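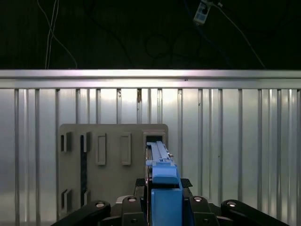
Small fixtures should be priced before anyone talks about a second arm, Afia Aidoo told the Onbridge planning meeting, and the line for spare gripper fingers should be kept separate from the line for the arm itself.

The meeting was called to settle the equipment budget for the computer teardown cell in Ustville. Onbridge has until the end of May to send its order to Preda, the integrator. The draft presented on 30 Apr 2026 covers one additional arm, two grippers, a set of fixture plates and 28 days of on-site setup.

Most of the discussion concerned items below the main quote. The draft allows eight spare finger sets for the first year. Printed fixture plates are listed as consumables, with one plate design per drive size, and the design hours are charged to the same line.
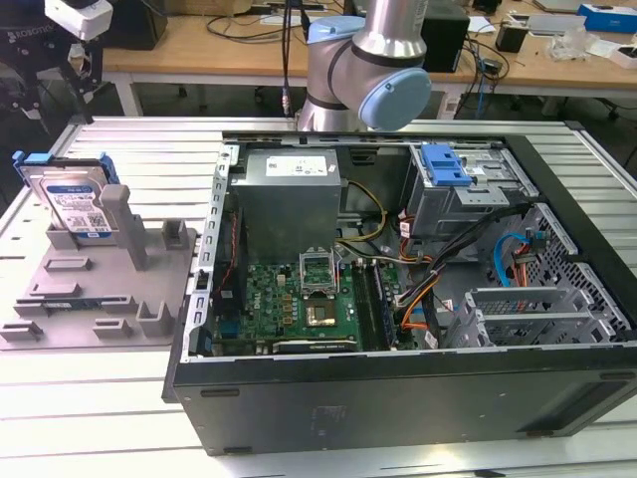
Power, air and floor work are budgeted by the building and do not appear in the draft. Software support does appear, as a fixed yearly fee, and Onbridge has asked for it to be quoted for three years instead of one. Delivery is nine weeks from the order – longer if the grippers are changed after the drawings are signed.
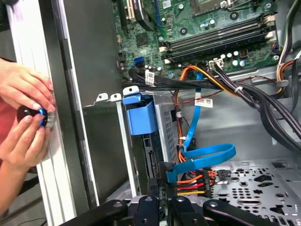
The largest open item is labor during setup. Preda's quote assumes that each tower model is taught once and then repeated, while the Onbridge draft adds operator hours for every model. Cable routing accounts for much of that gap. In an open desktop case a thick black bundle can run diagonally toward the right edge, with orange and yellow power wires crossing over it and the gripper fingers hovering just above more colored wires at the drive cage. The draft sets aside 359 operator hours for teaching and checks, to be reviewed after the first month.

A smaller request from the Ludutbridge site, for a second set of fixture plates, was moved to the next budget.

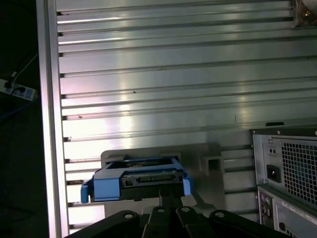 Will the existing arm be kept? It stays in service under the draft, with its controller upgrade paid from the maintenance budget.

The final figures go to purchasing in May.

Comments (3)

tmk_bench
Three years of support at a fixed fee is worth asking for. Get the response time in writing too.

Orla P.
Does the teaching line include re-teaching after a finger change? We left that out and ran over.

gridley
Eight finger sets sounds low to me if they run two shifts.

Reply · Report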